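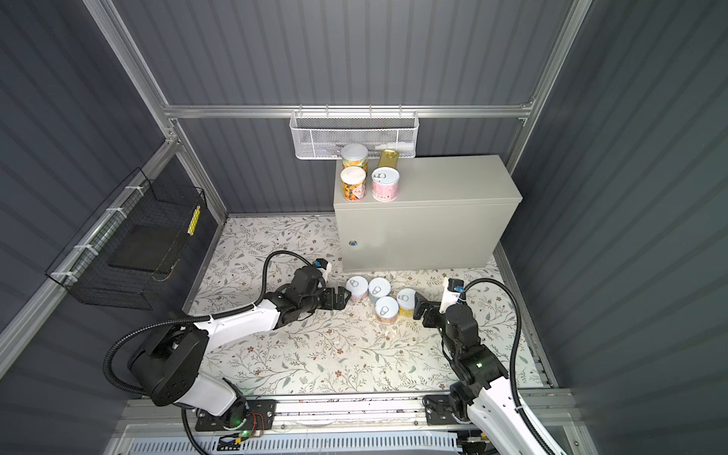

Hoy tocaba colocar las latas. Lo tenía apuntado desde agosto, en la misma hoja que «cambiar la bombilla del pasillo» y «aprender a planchar cuellos», y de las tres era la única que no exigía ni escalera ni carácter.

Empecé a las cinco de la tarde, con café. El plan era sencillo: las de fruta arriba del armario gris, las demás también arriba del armario gris, y a cenar. Puse cuatro encima, en dos filas, y me aparté a mirarlas con una satisfacción que no recuerdo haber sentido por ninguno de mis títulos académicos. Luego vi que la dorada es más baja que las otras y que queda medio metida bajo la cesta blanca. Media hora de reflexión sobre este punto. La cesta no se mueve, porque me costó encontrarle el sitio, y la lata tampoco, porque detrás de ella va toda la teoría: fruta a la izquierda, lo que no es fruta a la derecha. Una teoría con dos columnas ya es más de lo que tengo para los calcetines.

Las otras cuatro siguen en el suelo, sobre el mantel de las florecitas, delante del armario. Las dejé allí para pensar y ahí se han quedado. Llevo años comprobando que dejar algo un momento en el suelo es la forma más duradera de guardarlo.

El armario, por cierto, tiene puerta. Una puerta estupenda, con su cerradura redonda azul y gris, y en toda la tarde no se me ocurrió meter nada dentro. Cuando caí en la cuenta ya tenía la lata número cuatro en la mano y me pareció una falta de respeto hacia las tres anteriores. Además tendría que buscar la llave, que vive en el cajón de las pilas, y del cajón de las pilas nadie sale el mismo día que entra.

La cesta blanca, colgada del riel de atrás, está vacía. La compré en Zorside convencida de que lo que le faltaba a mi vida era una cesta más. Costó 14 euros y venía con un folleto en el que salía llena de limones. No me gustan especialmente los limones. La negra, la de la izquierda, la sujeté con bridas blancas y aguanta bien, pero es fea de un modo muy sincero, con las bridas a la vista como quien lleva la etiqueta por fuera. Algún día las cambiaré por negras. Lo apunto en la hoja, debajo de los cuellos.

Mientras tanto hice cuentas, que es lo que hago cuando no quiero agacharme. En Totow las latas de fruta estaban a 2 euros si te llevabas varias, y por eso me llevé varias. Yo no como fruta en lata. La comía de pequeña, los domingos no, los días de fiebre, en un cuenco de cristal y con el almíbar hasta el borde, y supongo que lo que compré fue eso. Ahora tengo la fiebre de otra persona almacenada encima de un armario.

Cené tarde. Tortilla. No abrí ninguna lata, ni siquiera la rosa y blanca, que con esa anilla tan a mano llevaba toda la tarde insinuándose. Si abro una se descabala la fila y hay que volver a empezar – y ya sé cómo acaba, conmigo de rodillas a las once de la noche moviendo conservas medio palmo.

Queda por barrer. El mantel tiene unas cuantas miguitas y pedacitos de no sé qué, repartidos entre las hojas del dibujo, y con la luz de la tarde parecían parte del estampado, así que les di el beneficio de la duda. Con la luz de la cocina ya no lo parecen. El mantel es de Iscombe, de cuando me dio por lo campestre, y la verdad es que disimula mucho. Es la mejor cualidad que le conozco a un tejido o a una persona.

Antes de acostarme miré en el catálogo de Dwivedi una estantería especial para conservas, inclinada, de esas en las que sacas una lata y baja la siguiente. Caben 500. Me quedé un buen rato imaginándome dueña de una despensa así, con su orden de fechas y su lista en la pared, recibiendo visitas. Cuesta 1,075 euros, escrito así, con una coma que no sé si es de miles o de decimales, y preferí irme a la cama sin averiguarlo.

Mañana, las cuatro del suelo. O el cajón de las pilas, según cómo me levante.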